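Research Software Engineer (Manipulation Planning and Control)
Flesberg Institute for Applied Robotics
Household Robotics Group
Full time, fixed term, with the possibility of extension

The Flesberg Institute for Applied Robotics invites applications for the post of Research Software Engineer in its Household Robotics Group. The successful candidate will join the software team of the Devadiga project, which develops planning and control methods for robot arms working with clothing, bedding and other soft items in the home.

The project is led by Dr Parvathi Panicker and is carried out jointly with Nutport, the Institute's industrial partner. The post is based in the main laboratory and reports to Narayanan D'Souza, Head of Software.

About the work

Soft items change shape whenever they are touched, and a plan made before the first contact is often out of date by the second. The group's planning software, Sement, therefore works in short steps. It takes the wrist camera view, proposes a grasp, checks the approach for collisions and hands the motion to the arm controller, which runs at 1000 Hz. Unloading a front-loading laundry machine is one of the main test tasks. The gripper has to pass the rim and reach into the drum, and the planner must keep clear of the open door and its hinge throughout.
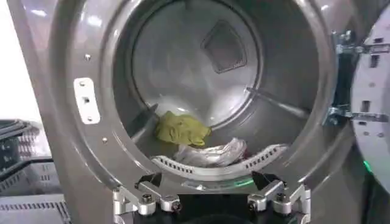 Wrist camera view of the unloading task, with two crumpled cloths in the drum.

The present version of Sement handles the approach well. Further work is needed on grasp selection when cloths lie against each other, on recovery after a failed grasp, and on the tools used to replay and compare recorded runs. The group holds 600 recorded runs of the unloading task, and the person appointed will have full access to them.

Main duties

Develop and maintain the motion planning and grasp selection parts of Sement.
Improve the interface between the planner and the arm controller, including the handling of late or missing camera data.
Build replay and logging tools for use by the whole group.
Write tests, review code and keep the documentation up to date.
Support research staff during laboratory trials, which are normally held on Wednesday.
Contribute to project reports and, where appropriate, to joint publications.

Essential requirements

A degree in computer science, robotics, engineering or a related subject, or equivalent experience.
At least 2 years of experience in writing software for robots or other real-time systems.
Sound working knowledge of C++ and Python.
Familiarity with motion planning, collision checking and coordinate transforms.
Good written and spoken English.

Desirable

Experience with force control or contact-rich tasks.
Experience with camera calibration or depth sensing.
Previous work in a shared code base with research users.

Conditions

The appointment is subject to a probation period of 6 months. Salary will be set according to qualifications and experience on the Institute's scale for technical staff. Part-time working may be agreed for suitable candidates, and applicants who wish to be considered on this basis should say so in their covering letter. Staff working with the arms must complete the laboratory safety course before taking part in trials.

How to apply

Applications should consist of a covering letter, a curriculum vitae and the names of two referees. A link to a code sample is welcome. Applications should be addressed to Amarachi Yusuf, Personnel Office, and submitted through the Institute's recruitment page. Interviews are planned for April and will include a short technical discussion with members of the software team.

Informal enquiries about the post may be directed to Narayanan D'Souza. Questions about the application procedure should be sent to the Personnel Office.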